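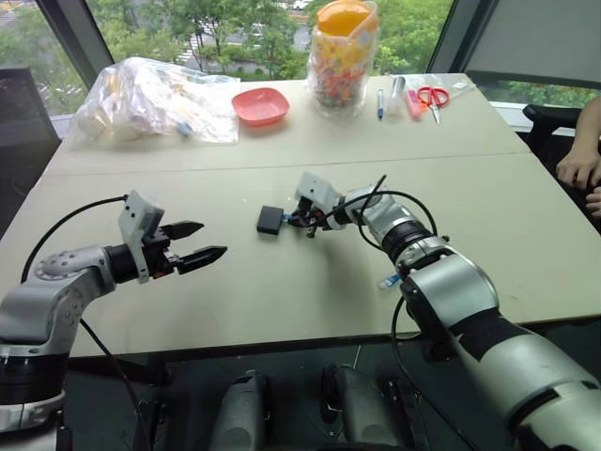

SLIDE 2 - why minutes matter

Notes for me, don't read out loud. Dzifa has the clicker.

Start with the Skerska story. Parish council, December, voted on the well repair, wrote down "agreed as discussed." Agreed what? Four months of arguing. Keep it short, people laugh at the well part.

Point: minutes are for the person who wasn't in the room. Say it slow.

SLIDE 3 - what goes in

Who came, who sent word they couldn't. Motion in full words. Who moved it. The count if there was a count. What gets done and by who, with a name, never "the group."
Leave out: who was mad. Jokes. Bernice's whole speech (she knows, she said I could use it).

SLIDE 4 - the Drevosa box

603 pages, one box, came to us from the old housing co-op. Etornam went thru all of it. 219 pages had no date. Pause here.
Read the one about the boiler. Then the next page, same boiler, different price, no idea which came first.
If somebody asks, yes we kept the undated ones, pencil number on the back, same order as found.

SLIDE 5 - fixing it

Date top right, every page, not just page one.
Type up inside 5 days. After that you're guessing.
Send the draft to one other person who was there. Bình does mine. He catches names mostly, I had Nima down as Pakzard for a whole year.
Corrections: cross out, initial, leave the old words readable. No white-out!!

SLIDE 6 - storage

Skip if we're past the half hour.
Acid free folders, metal clips off, staples too if they're rusting. Not the basement. Abubakari lost theirs to a pipe, 98 folders, mention but dont dwell, someone from there may be in the audience.

SLIDE 7 - questions

Handout is on the back table. Sample page is dated 2003-04-22, tell them to copy the layout and put in their own headings.
Recording meetings on tape, somebody always asks. Fine as a backup, still write it up.
Thank Brornard for the room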